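How to move a frog or toad off a busy path without hurting it

Quick one, spring rain's here and the paths near Wendel pond are hopping again. Had a few emails asking what to do. 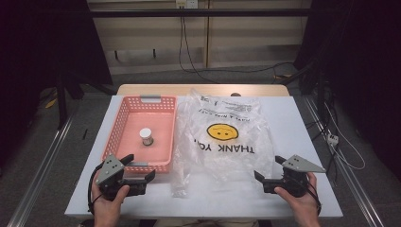

First, do you need to move it at all? Most of them are crossing for a reason. If there's no traffic or dogs, leave it be.

If you do need to:

1. Wet your hands. Pond water or rain water, not tap if you can help it. No sunscreen, no bug spray, no hand sanitiser. Their skin soaks it all up.

2. Come in from behind, low and slow. Cup one hand over, slide the other under the belly. Don't grab by the legs.

3. Stay close to the ground. They jump. A drop from waist height can kill a small one.

4. Carry it the way it was facing. Put it back where it came from and it'll just start over.

5. Set down in damp cover. Leaf litter, long grass, under a log. Not in teh water, toads especially don't always want a swim.

6. Wash your hands after. Toads have glands behind the eyes and the goo stings if you rub your face.

Don't take any home. Don't shift them to a differnt pond either, that's how chytrid fungus gets around. Rinse and dry your boots between sites.

Big numbers on a wet night? Kelly Paiva moved 110 off the Rengifo Road crossing in one go last year. A toad can lay 4,000 eggs so every female counts.

Injured one, keep it cool, dark and damp and ring your local wildlife rehab centre.

Delia Lungu
Updated May 18, 2026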